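Can Robots Do Chores Yet? Doors, and the Stuff After Doors

Erlinda Padilla | August
Print | E-mail this page
5 comments | 279 shares

Project report, Hadton section, final version (I think)

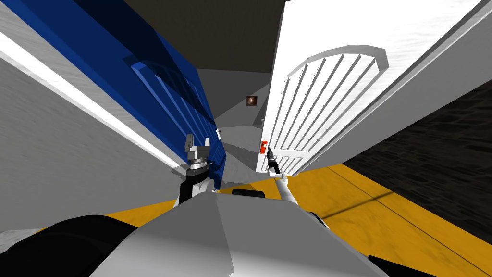

Our question was whether a two armed robot can do house chores right now. We started with doors. Laundry, trash, groceries, all of it means getting through a door first. Everything was run in simulation, no hardware budget.

Method. Two control programs, Zestis and Arlow. 1000 tries each, same set of simulated rooms, random start spots. Handles changed shape and color between rooms. A try counted if the door ended up open enough to drive through. Time limit on every try, same for both.

Results. Arlow better on lever handles, Zestis better on knobs. Neither one good at double doors. Most common fail was the gripper sliding off the handle, second was the arm bumping the door back shut. Log has 2432 slips total for both programs, some trys had several. Full table in appendix B.

Problems. Lost a whole night of runs because the Dai server filled up. Friction settings were guesses. Real hinges stick, ours dont.

So, chores? Not yet, going by our runs. A person does a door with a basket on one hip. Next step is same test with something in the left gripper.

Share | 5 comments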